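Robótica aplicada – Apuntes de la sesión 7
Enseñar una tarea al robot: guiado a mano y teleoperación
Prof.ª Sewwandi Sultana. Prácticas: Lertchai Sitthichai (laboratorio Purdale)

Van resumidos, lo que falte lo vemos en la pizarra. Traed leído el capítulo de control articular.

Tarea de la práctica: meter el destornillador en la cubeta azul. Puesto de dos brazos, vista general y vista desde la pinza. 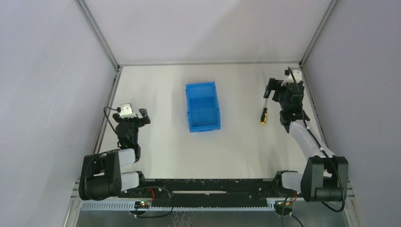
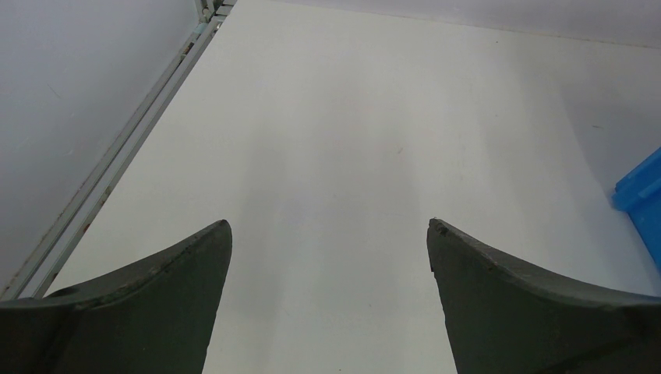
1. Dos maneras de enseñar

a) Guiado a mano (cinestésico). Se coge el brazo y se lleva por la trayectoria. Motores en compensación de gravedad, se graban las articulaciones. Barato, intuitivo. Pegas: con dos brazos a la vez una persona sola va muy justa, y las manos del operador salen en las cámaras. Eso último estropea los datos si luego se aprende de imagen.

b) Teleoperación. Brazo maestro pequeño, o mando, y el robot copia. Las imágenes quedan limpias. Pega: se pierde tacto, casi nadie aprieta bien la pinza el primer día. Y hay retardo – poco, pero se nota al cerrar.

En el curso usamos b) salvo en el ejercicio 2.

2. Qué se graba

Posiciones articulares de los dos brazos
Orden enviada (ojo, no es lo mismo que la posición medida!!)
Apertura de pinza
Cámara fija y cámaras de muñeca
Marca de tiempo común

Si las marcas de tiempo no cuadran, el episodio no vale. El año pasado Kamata (el grupo, no el programa) entregó 36 episodios con la muñeca desfasada y hubo que repetirlos todos. Comprobadlo con los primeros, no al final.

3. Cómo hacer una buena demostración

Empezar siempre en la misma postura de reposo, más o menos.
Movimiento continuo. Si dudáis, la política aprende a dudar: se queda parada en el mismo sitio que vosotros.
Acercarse desde arriba, bajar recto, cerrar, esperar un instante, subir.
El brazo que no trabaja, quieto y apartado.
Variar la posición y el giro de la herramienta entre episodios. También la cubeta, pero menos.
Un fallo con recuperación se guarda y se etiqueta "rec". Un fallo sin recuperacion se borra.

Agarre: por el mango o por el vástago, pero decididlo antes y todo el grupo igual. Mezclar los dos agarres sin etiquetar da resultados malos, la red hace la media y la pinza acaba entre medias. Lo de las distribuciones multimodales del tema 5, vamos.

4. Cuántas demostraciones

Depende. Para esta tarea, con posición variable, el conjunto de referencia de Stelusine (está en el servidor) tiene 1.315 episodios, de varios operadores. Con unos 69 ya se ve algo, sobre todo si la cubeta no se mueve. Cada grupo graba su parte y después se juntan.

Mejor pocos y variados que muchos calcados.

5. Cambio de distribución

La política comete un error pequeño, llega a un estado que no está en los datos, error mayor, etc. Se acumula. Remedios vistos en clase:
– grabar recuperaciones a propósito
– corregir en ejecución: el operador toma el mando, se graba la corrección y se reentrena
– predecir bloques de acciones en vez de una sola

Lo segundo es lo que hace el programa Fesus con el pedal. Pedal pisado = manda el humano. Al soltar puede haber un salto si el maestro y el brazo no están alineados, así que alinear ANTES de pisar.

6. Ejercicios

Ej. 1. Grabar la tarea por teleoperación, cada miembro del grupo su tanda. Representar orden y posición medida de una articulación en la misma gráfica y estimar el retardo.

Ej. 2. Lo mismo por guiado a mano, un solo brazo. Comparar duración y suavidad (usad el jerk medio, formula en el tema 3).

Ej. 3. Discutir en media página: qué información da la cámara de muñeca que no da la fija, y al revés. Pensad en oclusiones durante el agarre y en qué pasa cuando el objeto está fuera del campo de la muñeca.

Entrega: un PDF por grupo más los datos en la carpeta compartida. Los que tengan la práctica pendiente de julio, que hablen con Lertchai para el turno.

Seguridad: seta de emergencia a mano de quien no teleopera. Nadie mete la mano en la mesa con motores activos, exepto en el ej. 2 y con el modo guiado confirmado en pantalla.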